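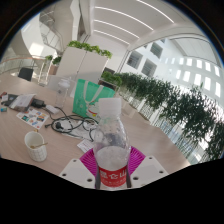
Vol. 10, núm. 3, p. 200

Opinión

La demostración no es un dato gratuito

Erasto Were

En los últimos proyectos de aprendizaje por imitación que he revisado se repite una misma partida presupuestaria: horas de demostración. Se presupuesta como se presupuesta el cable o la tornillería, por cantidad, y se da por supuesto que una hora equivale a otra. Sostengo que esa contabilidad es errónea y que el error condiciona la elección del instrumento con que se enseña la tarea.

Hay dos maneras corrientes de enseñar a un brazo a coger una botella. En la teleoperación, una persona gobierna el robot a distancia y se registran las órdenes y los estados de las articulaciones. En la demostración con pinza de mano, la persona sujeta la herramienta, cierra los dedos sobre el objeto y lo que se registra es la trayectoria de la herramienta y la imagen de su cámara. La primera produce datos que el robot puede ejecutar por construcción. La segunda produce datos que el robot quizá pueda ejecutar.

De ahí suele deducirse la superioridad de la teleoperación. Eluned Morris la defendió en estas páginas con un argumento que considero sólido: toda trayectoria teleoperada respeta los límites cinemáticos del brazo, y toda trayectoria manual ha de filtrarse después. De acuerdo. Pero el argumento mide la validez de cada trayectoria y deja sin medir la variedad del conjunto, que es donde suelen fallar las políticas cuando salen del laboratorio.

Tomemos el caso de la botella. Un envase transparente, con gotas en la cara interior de la pared y muy poca agua en el fondo, es un objeto incómodo para la percepción. El contorno se confunde con lo que hay detrás, las nervaduras alteran los reflejos y la etiqueta roja ofrece contraste únicamente en la parte baja. Si detrás hay una bolsa verde y, al lado, un montón de cables negros sobre papeles, el fondo deja de ser uniforme. Una mesa con una taza, una cartera y un cuadernillo abierto se parece más al destino final del robot que la bancada gris de una celda de ensayo.

Llevar un brazo completo a una mesa así exige transporte, anclaje, alimentación y una evaluación de riesgos. Llevar una pinza exige una mochila. En el proyecto Lostthorpe, donde trabajé con Wyn Mathias, registramos 600 demostraciones manuales repartidas en diez lugares y 200 teleoperadas en uno solo. Las segundas eran más limpias. Las primeras dieron una política que toleraba mejor el cambio de iluminación, incluidos los espacios con luz natural lateral, que en la celda no existían.

No pretendo generalizar a partir de un proyecto. El ensayo tenía defectos: los tamaños eran desiguales, los operadores no coincidían y la tarea se limitaba a agarrar, trasladar y soltar. Para insertar un conector o apretar una tapa habría preferido teleoperación con retorno de fuerza, porque la mano humana corrige por tacto y esa corrección apenas queda reflejada en la imagen.

Ahora bien, la pinza de mano tiene un vicio propio, que sus partidarios mencionan poco. Quien la sostiene mueve también el codo, el hombro y el tronco, y puede alcanzar poses que un brazo fijo no alcanza. Además trabaja deprisa. Paora Hollis, que se ocupaba de depurar nuestros registros, descartaba con frecuencia episodios correctos a simple vista cuya velocidad de muñeca superaba la admisible. La solución que adoptamos fue prosaica: comprobar la trayectoria contra el modelo del brazo al terminar cada sesión, con el operador todavía presente, y repetir lo que no pasara el filtro.

Queda la cuestión de quién demuestra. Se tiende a escoger a la persona más hábil y a retirar los intentos torpes. Me parece una mala práctica. Un aproximamiento desviado seguido de una rectificación contiene información sobre cómo volver a una posición útil — información que el gesto perfecto no contiene. Convendría etiquetar esos episodios y conservarlos, aun a costa de que el conjunto resulte menos presentable en una memoria técnica.

Propongo, por tanto, que las memorias dejen de declarar horas y declaren al menos el número de emplazamientos, el de operadores, la proporción de episodios descartados y el motivo del descarte. Son cifras fáciles de obtener. Elin Bellis objeta que ningún evaluador sabrá compararlas mientras no haya un criterio común, y tiene razón en cuanto al corto plazo. El criterio, sin embargo, difícilmente se fijará antes de que existan las cifras.

Entretanto, ante una tarea de agarre sencilla y un entorno variable, yo empezaría con la pinza en la mano y reservaría el brazo teleoperado para una fracción menor de episodios, destinada a corregir lo que la política haga mal sobre el robot real.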